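The support slot deserves better

14/09/2023

By Qusai Boutros

I saw Skorkum play to 23 people in January. The room holds far more than that, and by the time the headliners came on it was full. Most of those people had tickets in their pockets while Skorkum were playing. They were in the pub next door.

I don't blame them entirely. The door time on the ticket was seven, the first band went on at ten past, and the stage times were not posted anywhere until that afternoon. If you work until six and have to get across town, you were never going to see the opening act. The promoter knew that when the running order was drawn up.

Opening bands have always had a hard time of it, and there is an argument that they should. You play to an empty floor, you learn how to hold a room, and one day you are the one people came for. I used to believe this. I played bass in a band called Grornura for a few years and we told ourselves the same thing after every bad night. What we learned was how to load a van in the rain.

What it costs

The usual fee for a local opener where I live is 49 pounds. It was the same when I was playing, and petrol has gone up a fair bit since then. Split between four people, after fuel and parking, it does not cover a set of bass strings. Some venues also take a cut of the merchandise, and they take it from the opener at the same rate as from the main act.

Trelex, who are a very good heavy band and ought to be better known, drove 92 miles to open a show last spring. They got a twenty-minute set and no soundcheck. The guitar was missing from the front speakers for the first 2 songs. I spoke to the singer afterwards and she was polite about it, which I would not have been.

The headliners' share

Bands higher up the bill could fix some of this without spending anything. Finish your own soundcheck on time. Move the drum kit back a few feet so the other drummer has somewhere to sit. Say the opener's name from the stage, and say it correctly. Ó Dubhghaill do all of these things every time I have seen them, and they also stand at the side and watch the first set. People notice who is watching, and the floor fills up a little. 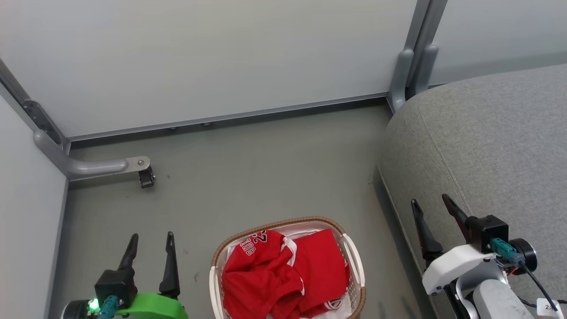

What I would change

Print the stage times on the ticket. Start the first band half an hour later and cut the long gap before the headliner, when everyone is only standing about listening to a playlist. Give every act a line check, even a short one. Drop the merchandise cut for anyone on a flat fee.

As for the rest of us, we could turn up. I have missed plenty of first bands myself and I am trying to stop. Skorkum are back in the same room next month, opening again, and I will be there when the doors open.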